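Trotness woven straw floor mat: review

Search reviews
Search
Popular searches: rugs, mats, door mats

I bought the large Trotness mat in August to replace a cotton rug that slid about and never dried properly after washing. I sit on the floor to fold laundry, so I wanted something flat and firm that would not cover everything in fluff.

It arrived rolled tightly and smelt strongly of hay. The smell took four days to fade with the window open. The curl at the ends took longer. I weighed the corners down with books and turned the whole thing over every evening, and after a week three corners were flat. The fourth still lifts slightly.

The weave is close and the ridges are small enough to sit on without marking your legs, although kneeling on it for more than a few minutes is uncomfortable. I use a cushion for that. Socks slide on it a little. Bare feet do not.

For folding it works well. Dark clothes come up clean, with no lint, which was my main complaint about the old rug. The ridges hold heavier fabric in place while you fold the second leg over, so trousers and jeans are easy. Thin T-shirts catch now and then if you drag them, so lift them instead.

The colour is less even than I expected. Mine has darker streaks through the middle. I thought it was a fault and wrote to the shop, and Ravindran Venkataraman replied the same afternoon to say it comes from the straw and varies from mat to mat. I have got used to it.

I also have a smoother mat from Moroz, which I put beside it to get more space. The Moroz is easier to wipe down but clothes shift on it. A bundle laid over the join between the two sits level enough.
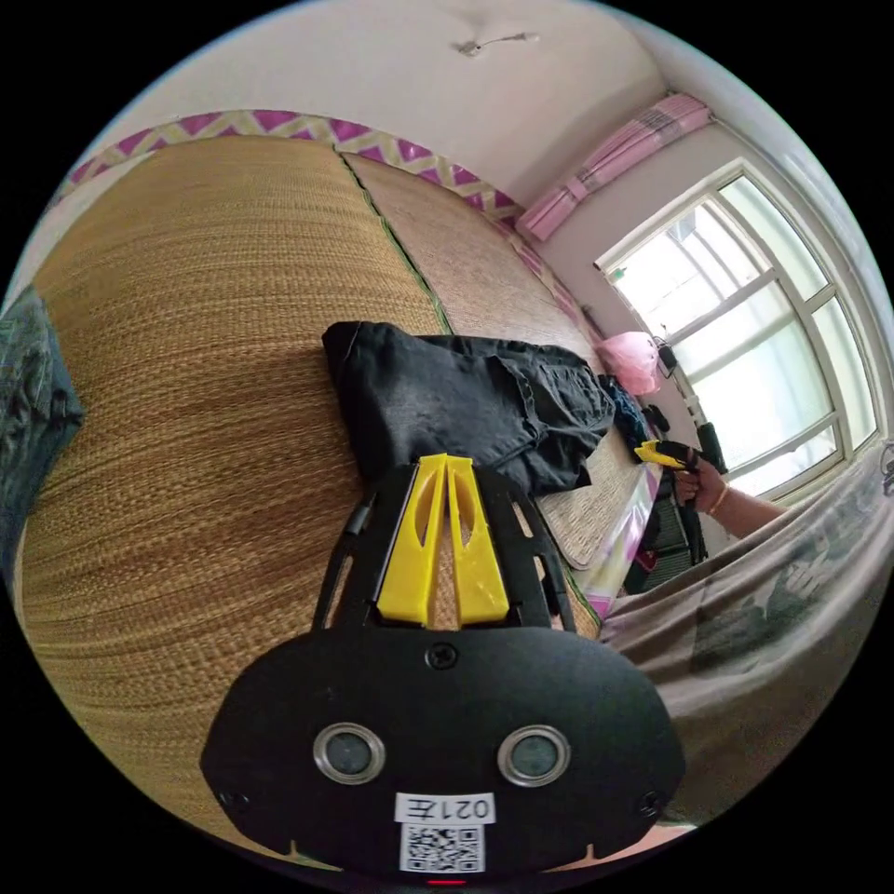 Black trousers folded across the join, Trotness mat on the left.

Cleaning is a dry brush along the ridges, then a barely damp cloth. Do not soak it. I spilt tea near one edge and there is still a faint ring.

I would buy it again, but check the size of your room first, as it cannot be trimmed without fraying.

Tymofii Antoniuk

62 shares
16 comments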